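Robótica doméstica de manipulación
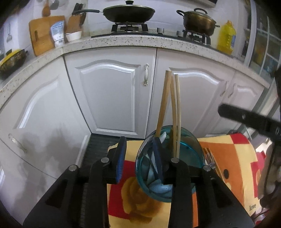
Definición y alcance

La robótica doméstica de manipulación es la rama de la automatización que busca que una máquina realice tareas de la casa con objetos corrientes: guardar cubiertos, recoger la mesa, doblar ropa, tapar una olla. Se distingue de la robótica doméstica de limpieza, ya muy extendida, en que exige agarrar, girar y soltar cosas de formas distintas sin romperlas. El mismo problema aparece en talleres y almacenes, donde se habla de manipulación no estructurada.

La pregunta de si las máquinas pueden hacer ya estas labores admite una respuesta matizada y, para quien sigue el campo, bastante emocionante: algunas sí, durante un rato y en cocinas que conocen. Hace pocos años ni siquiera eso era imaginable fuera de una demostración muy preparada.

El problema de los cubiertos

Los utensilios de mesa son un caso de estudio clásico. Unos palillos de madera puestos de pie en un recipiente de vidrio se cruzan entre sí, asoman a distinta altura y se inclinan cada uno hacia un lado; si comparten sitio con cucharas, sacar uno solo obliga a decidir por dónde entra la pinza y qué se moverá con él. El vidrio transparente complica la percepción, porque los sensores de profundidad suelen atravesarlo o devolver lecturas con huecos. Un mantel estampado de colores vivos añade bordes que el sistema de visión puede tomar por objetos.

Las pinzas de dos dedos siguen siendo las más usadas en este trabajo. Son sencillas, se reparan con facilidad y las almohadillas estriadas mejoran el agarre de piezas delgadas. Las manos de varios dedos ofrecen más posibilidades – girar un palillo sin soltarlo, por ejemplo – a cambio de un control mucho más difícil.

Aprendizaje por demostración

El método dominante consiste en que una persona haga la tarea con una pinza de mano y el sistema aprenda de esas grabaciones. La ventaja es enorme: se puede trabajar en cocinas de verdad, con su wok en el fogón y su botella de aceite en la encimera, sin trasladar un brazo robótico completo.

El proyecto Girnwood, dirigido por Magdalini Kouris, reunió por esta vía 857 demostraciones de ordenar cubiertos en 15 cocinas. El modelo resultante, llamado Chae, se probó después en seis cocinas nuevas y completó la tarea en cinco. En la restante falló siempre con el mismo vaso, demasiado ligero, que volcaba al primer roce. Kouris ha defendido que ese vaso enseñó más al equipo que todos los aciertos juntos.

Aplicación en talleres

La empresa Celico trasladó la misma técnica a la clasificación de herramientas pequeñas en bancos de trabajo. El entorno es más favorable, con luz constante y piezas repetidas, pero el ritmo exigido es mayor. Sorkent, un banco de pruebas abierto, mide ambas situaciones con un criterio común: tiempo por objeto, caídas e intervenciones humanas.

Limitaciones actuales

Persisten tres dificultades: la lentitud, la recuperación tras un error y los objetos blandos. Una persona que deja caer una cuchara la recoge sin pensar; muchos sistemas necesitan volver al inicio. El tacto artificial avanza deprisa y es quizá la línea más prometedora – notar que algo resbala antes de que caiga cambia por completo el trabajo entre cacharros.

Véase también

Pinza robótica
Aprendizaje por imitación
Percepción de objetos transparentes
Automatización de talleres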